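Bottle Sorting at a Returns Counter: Effects on Task Content and Staffing

Project report, Automation and Work module
Authors: Concetta Palumbo, Tane Tuhiwai

1. Background

Hollis is a beverage returns depot that takes in empty containers from shops and walk-in customers. Until March all sorting was done by hand at two benches. A sorter picked up each bottle, checked it for a cap and for leftover liquid, and placed it in a tray by type. The depot then installed a sorting cell supplied by Haltar at one of the benches. The second bench was left as it was.

We studied what the cell changed in the daily work of the sorting staff. The technical performance of the cell was a secondary question.

2. Method

We observed the sorting area during morning and afternoon shifts and logged 680 bottle handlings across both benches. Each handling was coded as pick, inspect, place, clear or other. We also interviewed the sorters and the shift lead. To understand which steps are hard for a machine, we repeated the pick and place steps with a small 3D-printed arm on a table, using soda bottles and a shallow cardboard box as the tray.

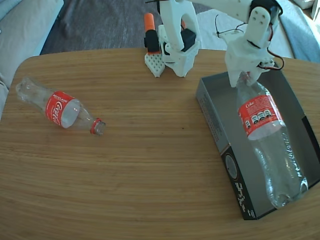 Figure 1. Tabletop arm with its gripper closed on the neck of a bottle in the tray. A second bottle lies on the table to the left.

The tabletop arm is much smaller than the Haltar unit and has no vision system of its own in our setup. Target positions were taught by hand. We ran 200 trials with the bottle lying flat and 200 with the neck raised against a support. Grasps on a raised neck failed less often. With flat bottles, the usual fault was that the bottle rolled when the first jaw touched it.

3. Findings

3.1 Task content. At the automated bench, picking and placing almost disappeared from the sorter's log. Clearing took their place. This category covers removing crushed bottles, freeing labels that had come loose and restarting the cell after a stop. Inspection stayed with the sorter, as the cell does not check for leftover liquid.

3.2 Pace. At the manual bench, sorters set their own speed and slowed down toward the end of a shift. At the automated bench the infeed belt sets the speed. Three of the five people interviewed said they found it harder to step away, even for a short time. One said her wrists hurt less than before.

3.3 Skills. Restarting the cell requires a login on the Jerix control panel. At the start only the shift lead had one, so a stop could leave the bench idle for about 2 minutes while he walked over. Logins were later given to all sorters. No change was made to job titles or pay grades.

3.4 Staffing. No positions were cut during the study period. One sorter moved to the loading dock and was not replaced at the bench.

4. Limitations

The study covers one site and one product group. Glass was excluded. Our tabletop trials show which bottle positions cause trouble for a simple two-jaw gripper, but failure rates should not be carried over to the Haltar cell. Sorters knew they were being observed.

5. Recommendations

The infeed belt should have a pause control within reach of the inspection position. Clearing work should be listed in the job description and included in training. We suggest that the depot repeat the interviews before the second bench is converted.

Observation sheets and the coding guide are stored in the Resness project folder.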